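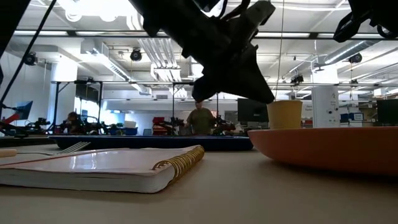 Constanza Bustos nous demande pourquoi la copie restaurée de « Remelau » dure plus longtemps que celle qu'elle avait vue en salle, et si les scènes ajoutées ont été tournées après coup. Sa question revient souvent, et nous y répondons en premier.

Foire aux questions — rétrospective du cinéma de Rudthorpe
Mise à jour : 10 mars 2023

Pourquoi la durée du film diffère-t-elle de celle de l'exploitation d'origine ?
Aucune scène n'a été tournée pour la restauration. Le distributeur avait retiré deux séquences avant la sortie : l'arrivée du bac et la veillée chez le notaire. Elles ont été retrouvées dans le négatif conservé et remises à leur place d'après le découpage du monteur.

Quelle version sera projetée ?
La version longue, sauf lors de la séance scolaire, pour laquelle le montage d'exploitation a été retenu. La version est précisée sur chaque billet.

Les films sont-ils sous-titrés ?
Les films en langue étrangère sont présentés en version originale avec sous-titres français. « Jeltum », muet, conserve ses intertitres d'époque — la traduction est projetée sous l'écran.

Quelle est la capacité des salles ?
La grande salle compte 941 places. Pour les séances avec accompagnement musical, la jauge est ramenée à 700 places, l'orchestre occupant les premiers rangs.

Comment réserver ?
Les réservations s'effectuent en ligne ou au guichet, jusqu'à une heure avant la séance. Les places non retirées dix minutes avant le début de la projection sont remises en vente. Les abonnés doivent également réserver.

Puis-je échanger ou me faire rembourser un billet ?
L'échange est possible jusqu'à la veille de la séance, dans la limite des places disponibles. Le remboursement n'est accordé qu'en cas d'annulation par l'organisateur.

Le fonds d'archives est-il consultable ?
Le fonds réunit 2 372 pièces : affiches, photographies de plateau, scénarios annotés et correspondance. La consultation se fait sur rendez-vous, à compter du mois d'avril. Les documents fragiles ne sont communiqués que sous forme numérisée.

Une édition vidéo est-elle prévue ?
Les droits de « Remelau » font encore l'objet de négociations. Aucune date ne peut être communiquée à ce jour.

Est-il permis de filmer pendant les rencontres ?
Les prises de vues sont interdites durant les projections. Elles sont tolérées pendant les rencontres, sans flash et sans trépied.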